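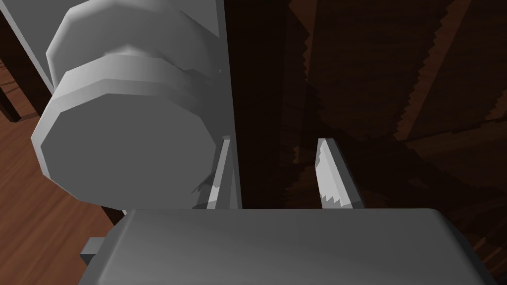
This report covers the effect of water temperature and resting time on the strength of baked oatcakes. Oatcakes made at home often break when lifted from the tray or spread with butter, and recipes disagree on whether the water should be hot. To compare batches, each oatcake was laid across two supports and pressed in the middle until it snapped. The supports follow the layout of a two-finger gripper: two narrow uprights rising from the edge of a broad, flat block, with a clear gap between them. Narrow uprights were preferred to wide ones as they touch less of the oatcake and leave the middle free to bend.

2. Ingredients and method

Each batch of dough weighed 458 g and was made from Lirkis medium oatmeal, Akutik rapeseed oil, salt and water. The oatmeal came from a single sack. Water was added at either 20 °C or 94 °C and stirred in with a knife. The dough was then covered and either rolled at once or left to rest for half an hour.

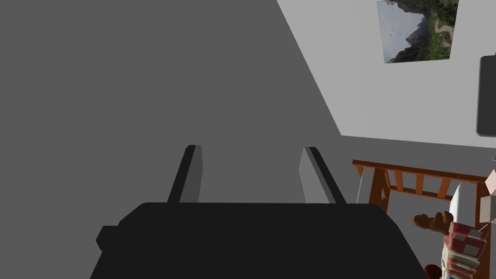 Rolling was done between two wooden guide strips so that all pieces had the same thickness. Rounds were cut with a plain cutter, baked on a bare steel tray and turned once. They were cooled on a rack overnight before testing – warm oatcakes bend slightly and give low readings.

Load was read from an Erkorville kitchen scale with a limit of 3,000 g. The supports stood on the scale, and the oatcake was pressed with the back of a butter knife. The highest reading before the snap was written down. Any oatcake with a visible crack was left out.

3. Results

Oatcakes made with hot water were stronger than those made with cool water at both resting times. Resting helped the cool-water dough a great deal and the hot-water dough only slightly. The weakest batch was cool water with no rest; 3 rounds from it split during cutting and could not be baked.

Hot-water dough was also easier to roll. It held together at the rim, where cool-water dough crumbled and had to be pressed back by hand.
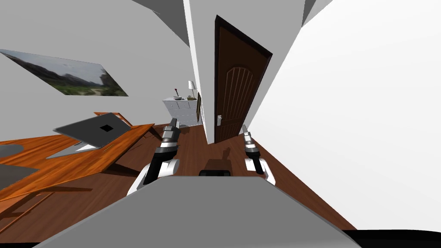 4. Sources of error

The knife was pressed by hand, so the speed of loading varied. The scale display also lags, and a fast press will miss the true peak. Oven heat was uneven, with darker rounds at the back of the tray. Tray position was not recorded and should be in any repeat.

5. Further work

Fine and coarse oatmeal should be tested separately. Butter in place of oil is the other obvious change, though it sets on cooling and may hide the effect of the water.

Ó Flaithearta Food Studies Workshop | Student reports, March | Contact | Copyright | Back to top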